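# Recording hand-held gripper demonstrations: sorting toys into a tray

Part 3 of the Umness bench notes. Last revised 4/21/18.
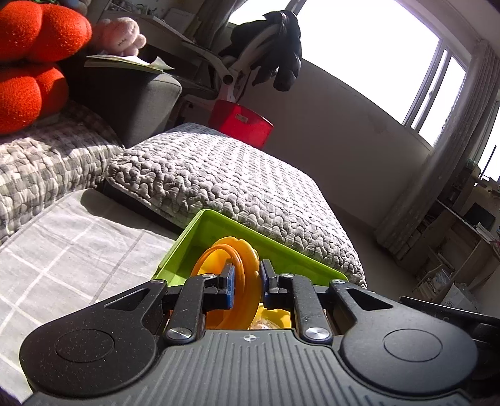
A reader of Part 2 objected that a task this small could be scripted in an afternoon, and asked why anyone would record it by hand. For one toy in one position, a script is quicker. The procedure below is meant for the case where the toys, the tray and the surface under the tray all change from one recording to the next, and where the person doing the recording has no access to the arm that will later repeat the work.

The task is to pick up one small toy, carry it to a shallow tray, set it down inside the rim and withdraw. The reverse task, tray to floor, is recorded separately and must not be mixed into the same set.

## What you need

- A hand-held gripper with parallel fingers and a camera fixed to the body
- Soft pads on both fingertips, matching those on the arm
- One tray with a raised rim
- A selection of small toys, none wider than the full opening of the fingers
- A computer with the Vida recorder installed
- A tape measure

Check that the pads match before anything else. Demonstrations made with hard tips and replayed with soft ones tend to close too late, and no amount of later trimming will repair that.

## 1. Prepare the gripper

Open and close the fingers fully several times. Both should move freely and meet in the middle. If one lags, slacken the screw at its base by a quarter turn and try again. Do not oil the pivots; oil finds its way to the pads.

Wipe the pads with a dry cloth. Wipe the lens with a different one.

Start the recorder and watch the preview while you work the trigger. Both fingertips must stay in view from fully open to fully closed. If a tip leaves the view at full opening, the camera bracket has slipped and needs resetting against the stop.

## 2. Calibrate the opening

Vida stores finger opening as a value between 0 and 1. To set the two ends:

1. Hold the fingers fully closed with nothing between them and press `c`.
2. Hold them fully open and press `o`.
3. Close them on a toy and read the value on screen.

The third reading should sit clearly above zero. If it reads zero with a toy in the grip, repeat from the first step. Calibration is lost when the recorder is closed, so it has to be done at the start of every session.

## 3. Choose the surface

A hard table is the easiest place to begin and gives the poorest variety. After the first session, move the tray to soft furnishings: a cushion, a folded quilt, a rug. The tray will then sit at a slight angle and may shift when touched, and the recordings will include the small corrections a person makes without thinking.

Soft surfaces have one drawback. The tray can tip if the gripper presses on the rim. Approach from above the tray and keep the body of the gripper clear of the side nearest you.

Strong sunlight is acceptable provided the fingertips and the toy remain visible in the preview. Let the exposure settle for a few seconds before recording and then lock it with `e`. An unlocked exposure will drift as the gripper turns towards a window, and the toy's colour drifts with it.

## 4. Record the demonstration

Start each recording with the gripper held still, fingers open, 40 cm from the toy. Press the record button and wait for the tone.

1. Move towards the toy at a steady pace. Turn the wrist early — during the approach, not at the end of it.
2. Stop just short of contact. Close the fingers in one movement.
3. Pause. The pause marks the grasp and is used later to divide the recording.
4. Lift high enough to clear the rim, then travel across.
5. Lower the toy until it touches the floor of the tray. Pause again.
6. Open the fingers fully before moving away.
7. Withdraw straight up and press the button to stop.

Ring-shaped toys deserve separate attention. They can be gripped across the outside or with one finger through the hole. Both are valid, but an arm trained on an even mixture will sometimes aim between the two and get neither. Pick the outside grip and keep to it for the whole set. A ring held upright will roll when released, so tilt it before opening the fingers or lower it against the wall of the tray.

Other objects may lie in the tray. Leave them there between recordings and rearrange them every so often. Do not use the free hand to steady the tray or to move anything while the recorder is running. A hand that appears in the view becomes part of the demonstration.

## 5. Keep or discard

Discard a recording if:

- the toy was dropped outside the tray
- tracking was lost, shown by a red bar under the preview
- the free hand came into view
- the fingers were opened before the toy touched down

Keep a recording if the first attempt at a grasp missed and the second succeeded, provided the fingers reopened fully in between. These are useful, and a set without any produces an arm that stops dead after its first miss.

Press `d` to discard the last recording. There is no undo.

## 6. Export

Close the session and run:

```
vida export --session latest --task toys_to_tray --format fosar
```

The export writes one folder per demonstration, holding the video, the gripper path and the opening values. Recordings longer than 2,000 video frames are rejected. If many are being rejected, the pauses are too long.

Replay a few in the Fosar viewer before training. The plotted path should begin and end above the surface, with the drop in the opening value falling at the same moment as the closing of the fingers in the video. A constant offset between the two means the clocks were not matched at the start; run `vida sync` and export again.

## How many to record

We trained on sets of several sizes at the Jatenside bench. With 400 demonstrations on a single surface, the arm placed familiar toys well and did badly as soon as the tray was moved to a cushion. A set of the same size divided between several rooms and surfaces was slower to train and coped with the cushion.

Record in short sessions, and change the tray position between them. The withdrawal is the first thing to get careless when the wrist is tired — check step 7 in the last few recordings of each session before exporting.

Part 4 covers replay on the arm and will follow in May.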